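Kirness open day, or how I spent a Friday looking at table edges

The flyer promised "500 finishes under one roof," so I drove out to the Kirness panel works in February, paid for 30 minutes of parking and stayed three hours. The ticket machine and I are no longer on speaking terms.

You start in the Kuruc hall, which is where boards go to be sanded, and where visitors go to be told not to lean on things. I leaned on one thing. Then coffee, from an urn of great age, and on to the Cliser room, where the finished panels are kept.

I had come about a gray. My kitchen needs one, and the swatch book lists 60 of them -- Skodness 3623 being the one I had circled at home, with confidence, under a yellow bulb. In the Cliser room the light is fierce and the grays all look like different weather. The staff are patient about this. They have clearly seen couples part over it.
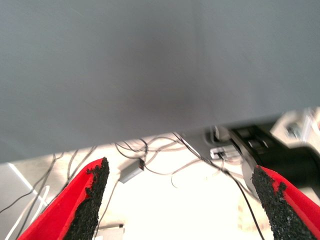
Matte blue-gray up close, darker toward the middle, with the room's cables down below.

I went home with two samples and a pencil. The cables, I noticed, have not been given a finish. Parking came to more than the samples did, and next year they say there will be soup.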